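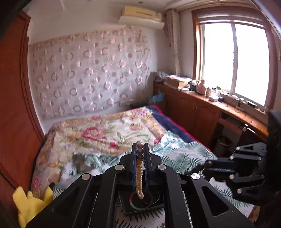 Notas para a palestra "Guardar bem as bijuterias" - Ronville, 18 de abril de 2025

Abertura (não ler, falar devagar)
Boa tarde a todos e obrigado pela presença. Peço desculpa pelo meu sotaque. Vou falar de colares de contas, de pulseiras e do lugar onde os pousamos quando chegamos a casa.

Perguntar à sala: quem tem em casa um colar com nó? Esperar as mãos.

1. Onde começa o problema
Quase todos nós tiramos o colar no quarto. Fica em cima da cama, depois na mesa de cabeceira, depois numa gaveta com os outros. No inquérito que fizemos em março para a loja Drastska responderam 1.457 pessoas, e 875 disseram que guardam tudo junto numa só caixa.
(Pausa. Deixar o número no ar.)

2. Separar em cima da cama
A cama é boa mesa de trabalho, porque as contas não rolam para longe. Uma colcha acolchoada é ainda melhor. Mas atenção: numa colcha com flores em creme e dourado, uma conta cor de pérola perde-se com facilidade. Por isso gosto de um tabuleiro raso e preto. Nele vê-se bem cada peça, mesmo um anel cinzento translúcido do tamanho de uma pulseira.

3. Como pegar num fio de contas
Segurar pela parte de cima, com as contas maiores, e deixar o resto pendurado. O fio endireita-se sozinho. Se há um laço pequeno na ponta, verificar se não está gasto. Nunca puxar dois fios ao mesmo tempo - foi assim que eu parti um colar da minha avó, em Wunbridge.
Contas claras para um lado, contas escuras para o outro. Só depois as pulseiras.

4. O tabuleiro
Não encher. No meu ponho no máximo 5 peças, e os fios finos ficam deitados ao comprido, sem cruzar. As peças rígidas vão ao lado, não por cima.
Se alguém perguntar por sacos de tecido: sim, servem, mas um saco para cada colar.

5. Caso da casa Ulloa
Contar depressa, temos pouco tempo. Na arrumação da coleção Ulloa passaram pelas nossas mãos umas 1.743 peças. O mais demorado foi desfazer nós. Usámos um alfinete sem ponta e muita paciência.

Perguntas
Repetir cada pergunta ao microfone, a sala é comprida. Lembrar que as folhas com as medidas do tabuleiro estão na mesa da entrada.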